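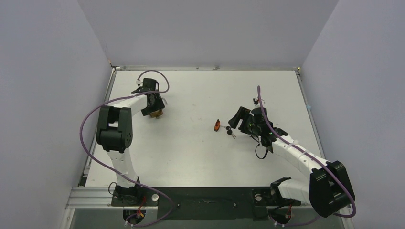 Paloma reckons a small brass padlock will stand any amount of locking and unlocking, and that I'm fussing. She may be right. I doubt it. The notes I have from the Hurkgate store put stiffness down to dirt, every time, which sounds to me like a guess that got copied out.

May, after lunch. Did 35 turns dry, then 28 with a puff of graphite. Couldn't feel any difference I'd swear to. Key went in crooked 4 times, all in the dry lot, and I suspect my own thumb.

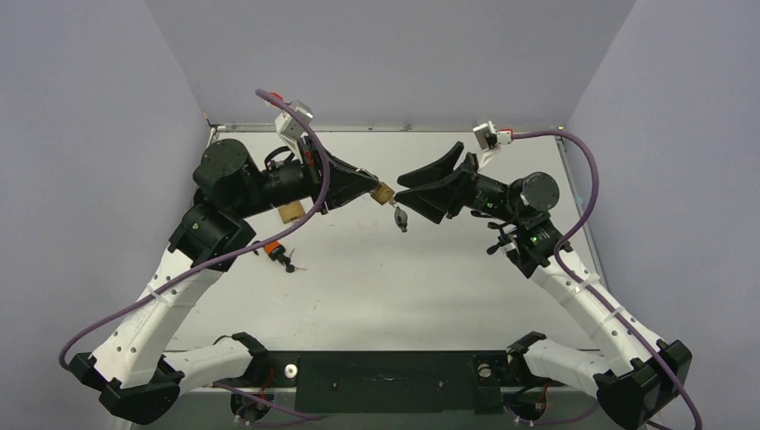 The other claim I don't buy is that a worn key shows itself by hanging loose in the lock. Most small keys have some play when new. Fulgencio wants it on the checklist anyway. I've pencilled it in with a question mark.

Still to do: wipe the white top, try the 2 spare keys, ask Rosales which oil they mean by "light".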